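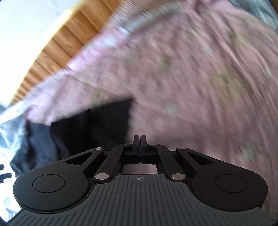
Thread on how we write acceptance rules for soft goods handling. Mostly for people drafting their own cell procedure, who keep asking me for ours.

14 replies · 31 shares

Scope first. The Skastside procedure covers gripping and moving household textiles with two-finger parallel grippers. It does not cover suction, needle grippers or anything with a powered roller. If you have those, write a separate document. Mixed ones get misread.

2 replies · 6 shares

Rule 1. Fingers start closed, and the closed position is the zero. Check it at the start of each shift and after any knock. A finger pair that meets off the midline will still pick up a towel, so the operator won't notice until the thin items come through.

5 replies · 11 shares

Rule 2. Pivot pins are inspected by eye and by hand. Push each finger sideways with the gripper unpowered. Any play you can feel goes in the log. We dropped the written limit in millimetres in March. Two people with the same gauge could not agree on a reading.

9 replies · 8 shares

Rule 3. Fabric must not enter the linkage. Open linkages have gaps, and loose folds find them. The approach path has to keep the fold in front of the fingertips for the whole move. If cloth goes behind the fingers, stop, open, withdraw by hand with power off. Do not reverse the arm to free it.

7 replies · 19 shares

Shu-fen Wu went through the stop log for the last quarter: 1,823 picks, 858 of them on blankets and other bulky items. Two stops were cloth in the linkage. Both were on bulky items, both with the approach speed set above the procedure value.

12 replies · 22 shares

So Rule 4. Approach speed is set per item class and locked. The operator can lower it but cannot raise it. Wenceslao Lagos wanted an override for the line lead. We said no, and he has put his objection in the revision notes, where it should be — the next reviewer may side with him.

16 replies · 9 shares

Rule 5. Packaging is a separate class. Crinkly film next to cloth is the worst case for us. It reflects, it slides, and a grip on both layers feels the same at the motor as a grip on one. Film is cleared from the work area before the cloth is touched, or the pick is logged as mixed and left out of the results.

3 replies · 13 shares

Rule 6. Camera view. The fingertips must be visible at closure. If a fold covers them, the pick is marked "tips hidden" and reviewed by a person. Blur during travel is allowed. Blur at the moment of closure is a fail, whatever the cloth did afterwards.

6 replies · 10 shares

Someone asked whether this follows a published standard. The risk assessment does. The handling rules are ours, worked out with Diken and then checked against the Troncoso site procedure, which is stricter on speed and says nothing on film.

4 replies · 5 shares

On records: one line per stop, written by whoever pressed the button. Item class, speed setting, where the cloth was, what was done to free it. No cause column. We had one in the Mukumard draft and it filled up with the word "fabric".

8 replies · 27 shares

Revision dated October 22, 2021. Rules 3 and 4 are new wording, the rest is unchanged. Comments on Rule 6 are still open, mainly on how many frames either side of closure should count.

11 replies · 7 shares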